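Hands first, robot later

By Mandla Venter

I came to Drelby for a look at a robot and spent most of the evening learning to pick things up. Drelby is a shared workshop above a tyre fitter's, up a flight of stairs that smells of rubber, and the project there is called Vadero. It's meant to be an arm that can tidy a table. The arm itself lives in a crate for now. What the members have built so far is the bit you hold.

Sipho Pretorius handed me a pair of grippers and told me to relax my shoulders. You squeeze, the fingertips close, and the marker cubes at the base let the software work out where each hand has gone. Simple enough - until you try to lift a mug by its handle and find that your wrist has opinions!

"Everyone grabs too hard," said Lungile Xaba, who printed the first set of fingers in March and has reprinted them more times than she'll admit. The early ones were bare plastic and slid off anything glossy. The black pads fixed most of that, though she's still grumbling about the glue.

The practice table gets whatever is lying about the place. On my visit that meant a lamp with a tall white shade on a round black base, a white mug and a little silver thing like a clip or a stapler, which I came to hate. The lamp I wasn't allowed to touch, and quite right too.

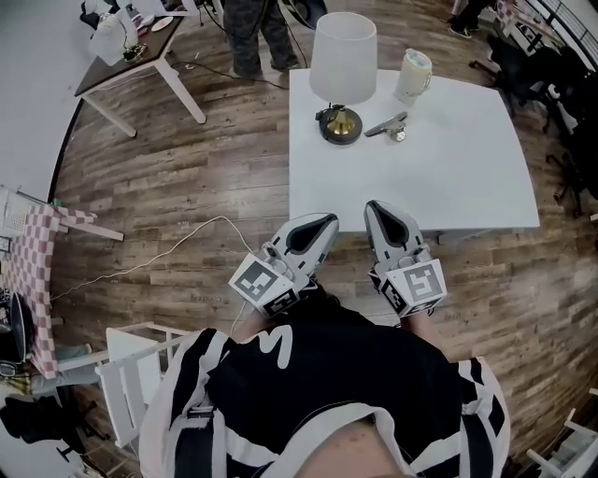 Counting the goes

Every attempt gets recorded, good or bad, and the group wants 2000 before they let the arm out of its crate. They had 1139 when I arrived. I added 60, of which Sipho was kind enough to keep most (he has a soft voice for saying "maybe do that one again").

The cables are the daily nuisance. Gerd Vogler would like to go wireless and has a half-finished battery pack in his drawer, but Lungile reckons the extra weight would ruin the balance, and they've been having that argument for months. I held his prototype and I'm on her side - sorry, Gerd.

My forearms ached all the way home. I've booked in for another go at the silver thing.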